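Muscombe handover project: progress report to the Fadport fund
8 July 2025

Hello all,

You asked for something shorter than the January report and with fewer graphs, so I've left the graphs out altogether. They're in the shared folder if you miss them.

The headline is that we now have 367 usable handover examples. A handover, for anyone new on your side, is one person passing one object to the robot, from the moment the person reaches out to the moment they let go. We promised you a set big enough to train a first version by the summer, and I think we're there (just). The first training run is booked and I'll come back to that further down.

What has taken the time is variety. Back in January we were very pleased with how quickly the examples were piling up, and then Samia sat down and went through them and pointed out that nearly all of them were the same person holding the same box in the same way. The model we trained on those was brilliant at that box. Give it a mug and it closed its fingers on thin air. So we threw out a good chunk, which hurt, and started again with a proper list: 7 groups of household objects, several ways of holding each one, and a different starting height every time.

Bottles have been the fiddly group. People don't all pass a bottle the same way. Some hold it round the middle, which leaves the hand nowhere sensible to go, and some dangle it from the top, which is lovely for the robot's fingers but means the thing can swing. We record both. With the dangling sort we ask the person to keep the bottle upright and close to the table, and to let go only when they feel the hand take the weight.

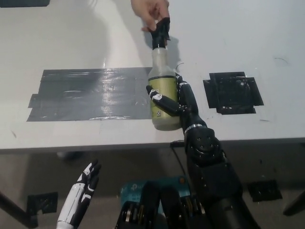 Samia reckons we should be keeping far more of the failed grasps as well, properly labelled, because a model that has only ever seen things go right has no idea what going wrong looks like. Dalisay was less keen and said the labelling would eat the rest of the summer if we let it. I've gone for a middle way: we keep a failure if whoever is operating the robot can say in a few words what went wrong, and bin it if they can't. It's been working well enough and the arguments have got shorter!

Labelling is the bit I'd flag as behind. Each example needs its start, first touch and release marked by hand, and then a second person checks it. We've checked 80 per cent of the set. The rest will be done before the training run, though it does mean I'm labelling in the evenings, and my opinion of my own button-pressing has gone down a lot.

Money next. We're inside the budget on people and a little over on spares, mainly fingertips, which wear faster than the supplier led us to expect. I've moved the travel line across to cover it, as we agreed on the phone.

There are 2 things I'd like from you. The first is a yes or no on the extra storage, as we're deleting old recordings to make room for new ones and I don't like doing it. The second is whether the autumn visit to Muscombe is still on, so I can keep the robot free that week.

Next up are soft things: cloths, sponges, bags of rice. I'm expecting a mess.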